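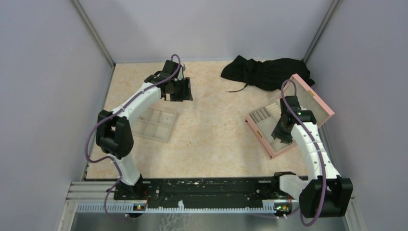

Visits > Food and Drink > Belgium > Zotden chocolate open day

I had been trying to get into the Zotden open day for years, and this spring I finally did it! They only let in 400 people over the day, the tickets go in one morning, and I have missed them every single time, once because I was in the shower. This year Griet Verbeke had a spare and offered it to me, and I said yes before she had finished the sentence.

Zotden is a small chocolate maker in an old brick dairy on the edge of town. The outside gives very little away. There's a green gate, a bike rack and a sign so small that I walked past it. Then the door opens and the smell gets you. It isn't the sweet smell you know from a candy store. It's sharper than that, closer to vinegar and warm bread, with something a bit like tobacco underneath, and after ten minutes I'd stopped noticing it, which made me sad. (Go outside for a minute and come back in. It works.)

We were put in groups of 21 and ours was led by Annelies Wouters, who runs the roasting room and talks fast, with her hands going the whole time. She started us in the bean store. The sacks are stacked on pallets away from the walls so that air can get around them, and she cut open a handful of beans with a pocket knife to show us what she looks for. A good bean is brown inside and cracked into little folds, like a tiny brain. A slaty gray one wasn't fermented long enough. She passed both around and we all chewed a piece of each. The gray one was horrible, flat and chalky and so bitter that a man next to me had to find a trash can.

Roasting next. The roaster is a secondhand coffee drum they bought from a company called Helwood when it closed down, and it's loud. Annelies roasts by smell and keeps a notebook next to the machine with every batch in it, going back to the first one. She let us leaf through it. Half the early pages say "too dark" in capital letters and one just says "no." I loved that notebook. I could have stayed there with it for the rest of the afternoon.

After that the beans are cracked and the shells get blown off, and the shells are sold to gardeners as mulch. You can take a free bag home on open day. I took one, and my car still smells of it, and I'm in no hurry to air it out.

The grinding room is the warm one. They have 6 stone grinders in a row, granite wheels turning on a granite base, and they run day and night for close to three days on each batch. We got to taste the same chocolate at different stages, off little wooden sticks. The first was like sweet sand. The second was smooth at the front of the mouth and gritty at the back. The last one was just silk, and there was a bit of a silence in the group, and then everyone started talking at once. If you ever go, save your questions for this room, because it's where Annelies is happiest. I asked why they don't add vanilla and got a wonderful answer that lasted until the next group was knocking on the door.

Then tempering, which I have failed at in my own kitchen more times than I want to say. Griet has failed at it too, so we both pushed to the front. They melt the chocolate, cool it, and warm it up again just a little, so that it sets shiny and snaps when you break it. One of the molding team did a batch by hand on the slab, pushing it out and scraping it back with a wide blade, and she made it look like spreading butter. Her advice for home cooks was to stop working in a hot kitchen and to buy a better thermometer. I've done the second.

Lunch was soup and bread at long tables in the yard, with a mug of cocoa at the end that was mostly water and chocolate and very good. It drizzled a little. People just pulled their hoods up and kept eating. I sat across from a retired baker who had come by train with an empty suitcase, and by the end of the day it wasn't empty.

The shop deserves its own paragraph. Their best known bar is called Eden, a dark one that tastes of raisins and a little of orange peel, and I bought four. There was also a milk bar made with buttermilk powder, tangy and strange, that I didn't like at first and have since finished. The D'Souza bar, named after the family that grows the beans for it, comes out only once a year in a run of 500, and it had sold out before our group even got to the counter. Griet had one in her bag. She'd gone to the shop first, before the tour, like a person who has been before. She broke it in half on the walk back to the car and gave me the bigger piece, and it tasted like red berries and toast.

A few practical things, if you want to try for it. Wear layers, as the bean store is cold and the grinding room really isn't. Leave perfume at home, they ask for this on the ticket and they mean it. Closed shoes only. There are steps down to the roasting room but also a ramp around the back, so ask at the gate. Kids are welcome and there was a table where they could fill their own molds, which looked like so much fun that several adults were hanging around it hopefully. Parking is tight, and the bus stops at the end of the street.

They do a smaller evening in October, tasting only, no tour. Griet and I are both signed up for the mailing list already, and I've promised not to be in the shower.

Posted 3/25/26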